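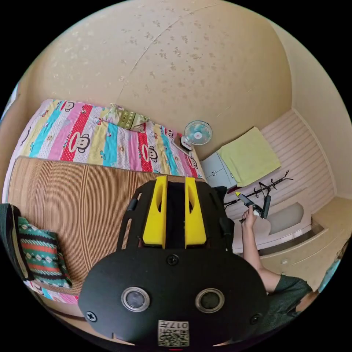
A home is the least regulated place a hand-held gripper is used. Factory cells have fences, interlocks and a named person with a key. A bedroom has a bed, a fan and whoever is holding the tool. The working group behind the Prurkgate code of practice spent most of last winter on that gap, and the second draft, issued in February, runs to 11 clauses on domestic recording with hand-held tools.

The code covers sessions in which an operator carries out household tasks with a gripper that has a camera fitted. It does not cover the training of models or the robots that later use them. Its concern is the room, the operator and the record that leaves the building.

Clause 2 deals with identity. Every tool must carry a number that can be read by eye and a code that can be read by machine, both on the same label. The number goes into the session log before recording starts. If two tools are in use, each has its own log line, and left and right units must be marked as such. Jondov, which supplies recording kits to contractors, asked for the side marking to be optional. The group refused. In its review of 2,543 session logs, swapped sides were the most common fault that could not be put right afterwards.

Clause 4 covers the room. Soft furnishings may stay where the household keeps them. Bedding, mats and cushions are treated as part of the task setting, and operators are told not to tidy before the first take. Electrical items are handled differently. A fan within arm's reach of the work must have its guard in place, and its lead must be kept clear of the operator's feet.
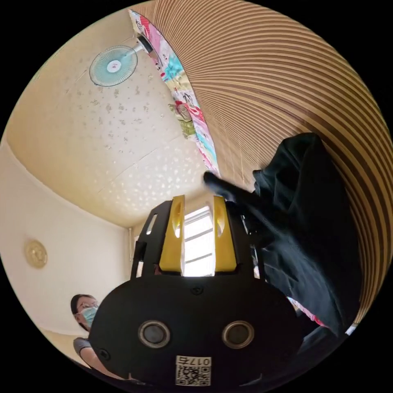 Tool 017 in use in a bedroom, with the operator wearing glasses and a face mask.

Clause 6, on people, drew the most comment. Wide lenses take in far more than the task, and operators tend to forget that they are within view themselves. The first draft asked for all faces to be kept out of shot. Sikora, a contractor with 3,000 hours of household recording on its books, replied that this was unworkable in small rooms. The second draft requires written consent from the operator, a check of the footage for anyone else, and blurring before release. A face mask does not count as blurring.

Working time is limited to 45 minutes in any one stretch. The limit applies to the operator, so changing to a lighter tool does not reset it.

Vudum, the test house that will audit against the code, has asked for firmer wording on lens cleaning and on the tightness of fixing screws. Both points are held over to the third draft. Comments on the present text are open to contractors and households alike, and should quote the clause number.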